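4.2 The open day at Wornska

Our visitors were kindly let loose on the sorting station for most of the morning, and 23 of them stayed on well past the demonstration – far longer than we had planned for.

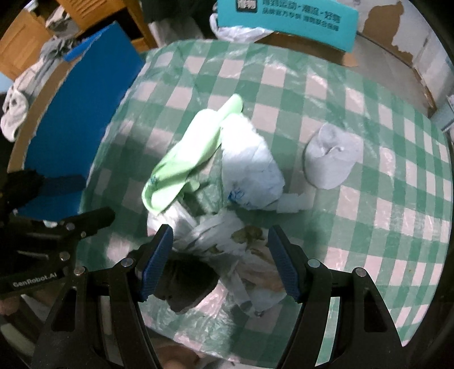 Figure 3. Hand-held grippers at a table of mixed fabric items and plastic bags.

Tudor Crăciun talked each guest through a first grasp and then stepped back. Thin plastic drew the most questions by far, and we return to it in Section 5.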